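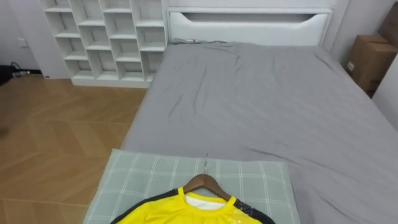

Okay, it's November 10, 2023, and I've finally started on the small bedroom, so you're all getting a thread. Get a drink. I type slowly and I have a lot of feelings about pillows.

---

Some background for anyone new (hi! welcome!). We moved into the Presitz apartments in October, and the small bedroom became the place where everything went that didn't have a place. You know the room. You probably have one too, and I hope yours has a door that closes.

---

The good news is that the bones of it are lovely. Light wood floor laid in that zigzag pattern, which I fell for the minute we walked in, and a white headboard with soft rounded corners that makes the bed look much fancier than it was. I got the headboard secondhand and I pat it every time I walk past.

---

Then there's the tall white cubby unit by the back wall. It's called the Gorico, it came with a booklet of drawings and not one word, and it took me 6 evenings to put together. Six! I was so proud when it stood up on its own that I haven't been able to bring myself to put a single thing in it.

---

I know, I know. All those compartments, every one of them empty, and me complaining about having no storage. But the openings are all different sizes, and I wanted a plan before I started shoving things in. My sister-in-law says a plan is just a slower way of shoving things in, and she may have a point.

---

So, today's job: the bed, the pillows and the yellow jersey.

---

The jersey first. It's bright yellow with black at the shoulders, and it belongs to the Wilard rec league, which I joined thinking it would be a gentle stroll around a field with some nice people. They are nice people. They are also very, very fast.

---

It lives on a brown wooden hanger with a white shirt tucked inside it, collar showing at the neck, because if I keep the two together I can grab the whole outfit on my way out the door. I started doing this after turning up with the jersey and no undershirt on a morning with frost on the grass. Never again.

---

A question for the laundry people, and I know you're out there — do you leave the clear plastic on things when you hang them up, or does it come straight off? I like how it keeps the dust away. My mother took it off the second anything came through the door and would be horrified at me. I'd love to know where everyone stands.

---
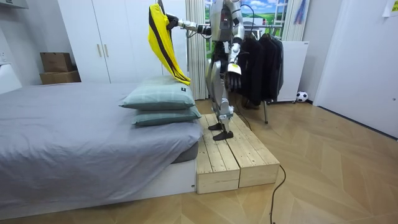
Back to pillows. I have two that match, a very pale green with a thin check, and I stack them one on top of the other up by the headboard. I've tried them side by side and it looks like a bed in a waiting room. Stacked, it looks like somebody might sit down and read.

---

They're from the Colombo line, if you were going to ask (somebody always asks). I waited until they were on sale and then got them in the green because the gray ones would have vanished into the sheet. The check is so faint that you only notice it up close, and it makes me happy when I do.

---

The sheet is a light gray one, and it wrinkles if you so much as look at it. I've tried pulling it on while it's still warm from the dryer. I've tried smoothing it from the middle out with both hands like I'm frosting a cake. The second way works better, but you have to do the headboard end first or it bunches up there and you're starting over.

---

I don't iron sheets. I want that on the record. I admire those of you who do, and I'd like to come and stay at your houses.

---

Now, my one real tip of the thread, so please don't scroll past it! When I'm sorting clothes I use the pillows as a little table. Anything I'm still deciding about goes on top of the pillows, and anything I've decided about goes straight on the mattress. It sounds silly but it keeps the maybe pile small, because a pillow only holds so much before it all slides off.

---

The jersey spends a lot of time in the maybe pile. It wants to be hung up, but there's no rail in here yet, and folded it comes out a bit of a lump. That wide black stripe never lines up with anything. If you have a good way of folding a slippery sports shirt, tell me, and use small words.

---

For the cubbies, the plan so far: sports things in the low openings, where I can reach them half asleep. Spare sheets in the big square one. Books in the narrow ones up top, though I may change my mind when I see how it looks. I've given myself 5 days, and I'm only saying that out loud so you'll hold me to it.

---

I do want to keep one compartment for nothing at all. Or for a plant. We're still discussing the plant at home, and I'm told my record with plants is not good.

---

Oh, and before I go, thank you for all the kindness on the hallway thread! It has over 1395 likes, which for a thread about coat hooks is just wild to me. I've read every reply, including the long one about brass versus black (I'm on your side, brass person, don't worry).

---

Right, I'm off to look for a rail that will fit in the corner without bumping the Gorico. Folding advice and plastic opinions below, please. I'll be back tomorrow with the sheets.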